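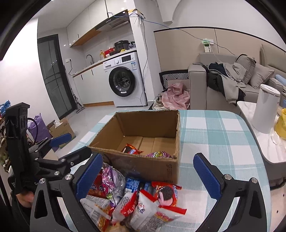
Snacks on the plaid tablecloth, with two packages in the open box.

Tudarwood Shared House - Minutes of the House Meeting
7/25/21
By the house secretary

The meeting was held at the kitchen table. The minutes of the June meeting were read and approved with one correction: the dish soap is bought from the house fund and is not charged to whoever uses the last of it.

1. Snack boxes
The house agreed in June to send snack boxes to former housemates. The list stands at 4 boxes. Two go to the Gotus address, one to Sheikh Street and one to the Skino apartments. Cookies and wrapped snacks may be mixed in the same box. Nothing that melts is to be sent before the weather cools.

It was asked whether the flaps should be left on the boxes. Some members find it easier to pack with them off. Agreed that a box without flaps can be used for sorting or for handing over in person, but anything going by mail needs a box that closes. Larger packages go in first, flat on the bottom, and bags of chips go on top. Boxes should be filled up before they are taped, so the contents do not slide.

The budget for snacks is $58. A request to raise it was discussed and not approved. Any packages left over go in the upper cabinet next to the range hood and are for everyone.

2. Table
The table is needed for packing and also for meals. Agreed that packing stops 20 minutes before dinner and that the snacks are moved to one end or put back in a bag. The tablecloth stays on. It should be shaken out over the balcony after packing and washed when it needs it.

3. Kitchen counter
The rice cooker stays on the counter. A proposal to move it under the sink got 2 votes and did not pass. The sink is to be cleared every night, including cups.

4. Washing machine
Members are reminded that the machine is under the counter and that the noise carries - no loads after 10 at night. Clothes left in the drum may be moved to a basket by the next person. The door should be left open a little between loads.

5. Shoes and floor
Shoes go on the rack. Bags and cardboard boxes on the floor near the rack should be emptied or put away by their owners before the next meeting. Boxes in good shape can be kept for mailing, and the rest go out with the recycling.

6. Other business
The glass door sticks when it is humid. The landlord has been told and has not answered yet. The secretary will write again.

The date of the next meeting will be posted on the refrigerator.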